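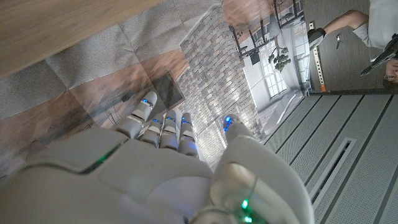
Kaveck missing from Loltgate cards, anyone know why?

jchoo_ringside
Kaveck hasn't worked a Loltgate show since he dropped the tag belts in July. He isn't on the posters for the next 2 either. Has anything been announced?

kirsten.laxdal
Nothing official. My guess is his contract ran out and they're still talking. Frandsen was moved into his spot at Nostholm and the match was fine.

vrabec_j
I heard knee. He was limping badly after the ladder match and skipped the signing table.

jchoo_ringside
Heard from who? He limps in every match, it's half his act.

vrabec_j
A guy on the ring crew. Take it or leave it.

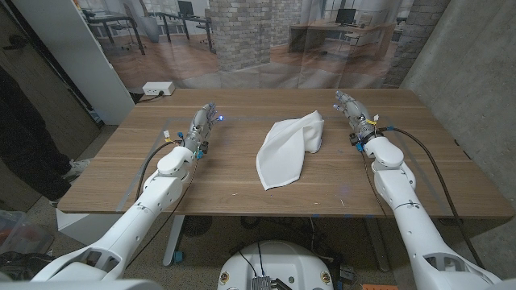 White cloth on the table.

Jennylyn S
I was at the Nostholm show. Crowd was around 200, and people chanted for Kaveck during the Frandsen match. If he was hurt they should have said so before the bell. I paid for 4 tickets mostly to see him.

kirsten.laxdal
The card always says subject to change. I don't think they owe anyone a medical report.

Jennylyn S
Not asking for a medical report. One line on the ticket page would do.

V. Oddsson
Agree with Jennylyn. They did the same thing when the women's title match got pulled, and we only found out at intermission.

kirsten.laxdal
That one was bad, I'll give you that. Still think this is a contract thing.

jchoo_ringside
I emailed the box office. Will post if they answer.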